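Security Deposits Are Keeping Renters in Homes They Can't Afford

By Clotilde Collet
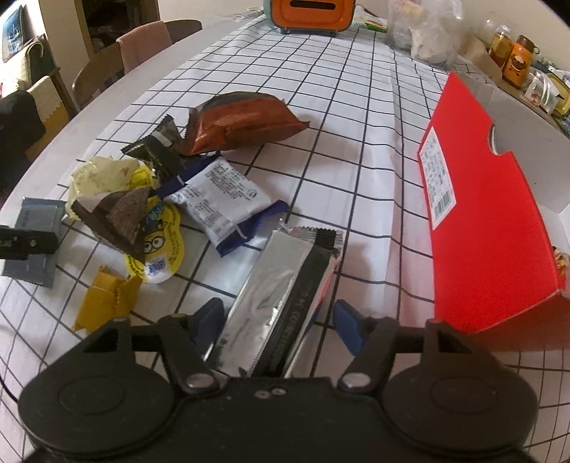
A checked tablecloth on a long table.

When people talk about the cost of renting, they mean the monthly figure. I think we should spend more time on the other one, the lump sum a tenant has to hand over before getting a key.

In the Lacroix apartments, where I rented until last November, a one-bedroom was advertised at a rent most people on the bus line could manage. Moving in cost $3342. That covered the first month, a deposit, and a set of fees the management company, Rolow, listed on a separate sheet. Several of my neighbors wanted to leave for cheaper places across town. They had the rent. They did not have a second deposit while the first one was still sitting in Rolow's account.

My own deposit was $1000. It took 90 days to come back, and almost $200 was missing, charged to "general repainting." I had lived there six years. Walls need paint after six years no matter who sleeps between them, and I don't see why the last tenant in line should buy it.

Landlords say deposits protect them from damage and skipped rent. That is a fair concern, and I have no quarrel with a small owner who wants something in hand. But a deposit is the tenant's money. It should be treated that way from the first day to the last.

Some companies now offer a way around the lump sum. Pluvik, which works with a number of buildings here, charges a monthly fee in place of a deposit. It sounds like relief, and for a family that has to move this week it may be. The fee never comes back, though, and the tenant can still be billed for damage at the end. After a few years a renter can pay more than the deposit would have been and have nothing to collect.

The Gorkasent tenants' group has asked the city for three changes: a cap of one month's rent, the right to pay in installments, and a firm deadline for returning the money with receipts for anything held back. I would add a fourth. Let a tenant in good standing carry a deposit from one home to the next, with the old landlord sending it straight to the new one.

None of this makes rent cheaper. It would let people move when a job changes or a baby comes – or when the heat has been out twice in one winter and they have had enough. The council takes up the proposal in May 2026, and renters should write in before then with their own numbers.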